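The quiet joy of a proper clear-out

Every July, the people of Telinau throw open their doors and let the dust fly. Jaruwan Kongkaew has joined in for 16 years and still gets excited at the first smell of soap!

"You start with one shelf and by lunch you've found your school reports," she laughs.

Start high, finish low

Tops of wardrobes first, then curtain rails, then everything beneath. Her neighbour Somkiat Kaewsai, 54, swears by an old cotton pillowcase slid over each fan blade (brilliant, and the dust stays inside).

The backs of things

Fridges, televisions, bookcases: turn them round if you can. Screens gather a surprising amount of fluff behind, so switch off, unplug and use a soft cloth, going gently near the vents.

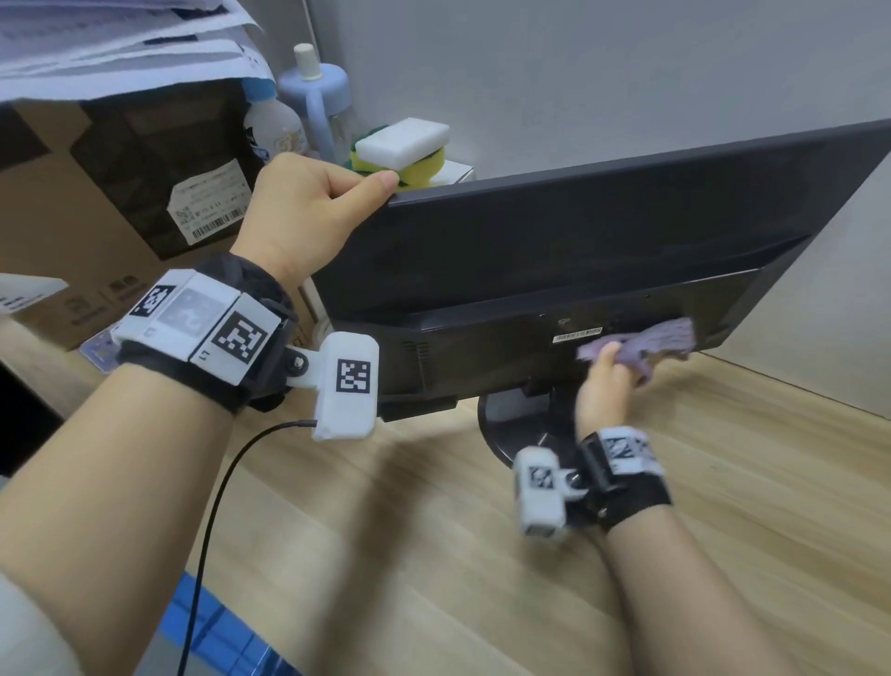

Then put the kettle on

By 5 o'clock the whole street is outdoors, rugs over the walls, swapping jam jars and paperbacks. Jaruwan came home last summer with a lovely blue teapot and no lid for it. She's still looking.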